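Ticket 274 – Lave-vaisselle Fludero, cycle interrompu avec code E7
Site : Lanbridge, cuisine du deuxième étage
Ouvert le 5/11/20
Suivi : Sheldon Bélanger
État : résolu, sous observation

Symptôme signalé
Le programme standard s'arrête après la première vidange. L'afficheur indique E7, la pompe tourne à vide quelques secondes, puis le verrou se libère. Le programme court se termine normalement une fois sur deux. Aucun message avec le rinçage seul.

Relevés initiaux
– Robinet d'arrivée ouvert à fond, tuyau non plié.
– Filtre de cuve encrassé, nettoyé, sans effet sur le code.
– Crépine d'entrée d'eau propre.
– Remplissage mesuré au seau : débit correct.
– Tension à la prise : normale.

Première hypothèse : électrovanne d'arrivée. Bobine mesurée, valeur stable à froid et après un cycle. Hypothèse écartée.

Deuxième hypothèse : pressostat. Le tube de la chambre de compression était partiellement bouché par un dépôt gras. Tube démonté, rincé à l'eau chaude, remonté avec un collier neuf. Relance du programme standard : arrêt à la minute 13, même code. Amélioration nulle, mais le tube devait être nettoyé de toute façon.

Troisième hypothèse : évacuation. Le flexible de vidange descendait directement au siphon sans boucle haute. Une partie de l'eau était siphonnée pendant le remplissage, et la carte interprétait la baisse de niveau comme un défaut d'arrivée. Flexible refixé sous le plan de travail, point haut à 88 cm du sol. Trois programmes standard consécutifs terminés sans code.

Remarque pour l'équipe de Stilledville : la notice Fludero classe E7 sous « défaut d'alimentation en eau » et ne mentionne pas le siphonnage. Vérifier la boucle avant de commander une électrovanne. La pièce vient de chez Caron et le délai annoncé en juillet était de presque 7 semaines.

Essai de charge
Programme standard, panier supérieur seul, gobelets en plastique, pastille sans phosphate. Cycle complet, pas de code.
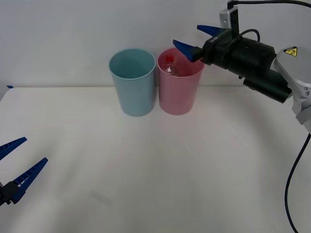 Peut-on laver des gobelets en plastique dans le panier inférieur ?
Le panier supérieur est préférable, car la résistance se trouve au fond de la cuve et le plastique mince s'y déforme plus vite. En cas de doute, choisir le programme à 45 °C et désactiver le séchage.

Suite à donner
Relever l'historique des codes après deux semaines d'usage. Si E7 réapparaît avec la boucle en place, remplacer le pressostat avant de toucher à la carte.

Commentaires

mdupre
Même panne chez nous, même modèle. Le flexible avait été raccourci lors du changement d'évier. Refixé plus haut, plus rien depuis.

atelier_nord
Attention au collier d'origine sur le tube du pressostat, il casse au démontage. En prévoir un avant d'ouvrir.

Lucette
Chez moi la boucle est bonne et j'ai toujours E7 – c'était le flotteur antidébordement, coincé par un morceau de verre. À ajouter à la liste ?

S. Bélanger
Ajouté aux relevés initiaux de la fiche type. Merci.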